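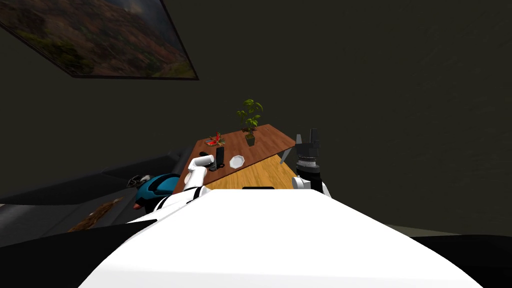 **Do I need to treat the underside of a pressure-treated summer house floor before it goes down?**

Only the cut ends. The boards are treated right through the outer layer at the yard, but wherever you've sawn them the bare timber shows and wants two coats of end-grain preserver.

---

**gallden_plot6** wrote:

Thanks. Mine is the Urquijo 10 x 8 and I've had to trim 300mm off three bearers to clear the drain cover. Will do the ends on Sunday if it stays dry. Next thing is the base. Slabs or one of those plastic grids?

**K. Bako** wrote:

Slabs every time. I put a grid under my last shed on clay and one corner sank over the winter. Door wouldn't shut by January.

**mrivas** wrote:

Disagree with that. A grid is fine on clay if you dig out properly and fill with compacted stone first. People lay them straight on turf and then blame the grid. Mine has been down six years with a Jindesska log cabin on it and the doors still close.

**K. Bako** wrote:

I did dig out. Four inches and a membrane.

**mrivas** wrote:

Four isn't much for clay though. I went down to six and hired a plate compactor for the day.

**Tam_Oldfield** wrote:

Whichever you pick, get the bearers up off it. Air has to get under the floor or the treatment won't save you. Also check what the Urquijo guarantee says about trimming bearers - mine was void if you cut anything structural.

**gallden_plot6** wrote:

Hadn't thought of the guarantee. Just looked and it says "contact us before altering", so I'll ring them in the morning. Priced the grid at £193 for the whole footprint, slabs come out dearer once I add sand and delivery.

**K. Bako** wrote:

Add the compactor hire and the stone to that £193 before you compare.

**mrivas** wrote:

You'd want stone under slabs as well, Kayode.

**K. Bako** wrote:

Fair enough. I'd still have slabs.

**gallden_plot6** wrote:

Going with the grid, six inches of stone. Does anyone have a preference on preserver? The shop only had Jinen in green or clear.

**Tam_Oldfield** wrote:

Clear for me, green shows up if you stain over it later. Two coats, and let the first one dry overnight.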